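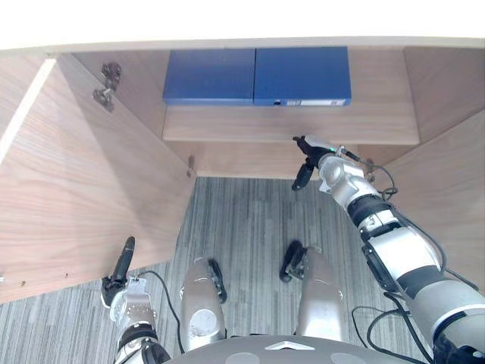
Sunday, after nine in the evening

I went to the office today although it was my free day. I told my sister it will take one hour and of course it took the whole afternoon. But the cabinet under the white desk is finally as I wanted it, and I am writing this with tea and with tired knees.

It was my idea, so I can't complain. Since we moved from the old building, everybody puts papers where there is place, and then Müzeyyen comes and asks where is the Altov contract, and we all open doors like people looking for a cat. On Friday she asked me three times. The third time she did not ask, she only looked.

So the rule is now this: on the shelf only the blue binders, lying flat, pushed well to the back. I tried first to stand them up, in my head, and decided no. When they lie down with the spine to the front I can take one with one hand. One of them has the small white label and I want to write a better one, with a thick pen. My handwriting in English became worse than my handwriting in Romanian, and this one was also never good.

In front of the binders I want nothing. Recep says it is a waste of wood. He would put there his chargers, his spoon, his medicine for the stomach. I know him. I told him the strip in front is for fingers, and he laughed, but he did not put anything — not yet.

The lower part I will leave for the paper in packs, when it comes. Güler wrote that the delivery is 2,557 sheets, which is a very strange number for paper, and I think somebody added the envelopes to it. I will ask Necati to call them, he is more patient on the telephone.

I looked also at the door. It opens wide and that is good, you can sit on the floor and see everything inside. The hinge is the gray kind which hides inside the cabinet, the same as in my mother's kitchen, where one of them was always loose and my father every winter said he will fix it. There are two small holes near the lower edge of the door and I don't understand for what they are. Maybe a handle was planned and then someone changed his mind. I asked Kevser by message and she answered with a picture of her lunch.
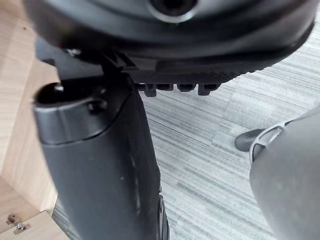 The carpet I like more than I expected. In the first week I found it sad, all these gray lines, light and dark, like rain on a window of a bus. Now I think it is practical. I was sitting on it a long time today, sorting, and it is not soft but also not cold. I must bring a small pillow next time. I am not twenty-five.

I went home by tram and bought bread and two lemons. For tomorrow: the label, the call to Güler, and to tell Müzeyyen about the shelf before she finds it alone. Also to bring back the umbrella of Kevser, which is standing by my door since December.

The tea is finished. I will wash the cup in the morning.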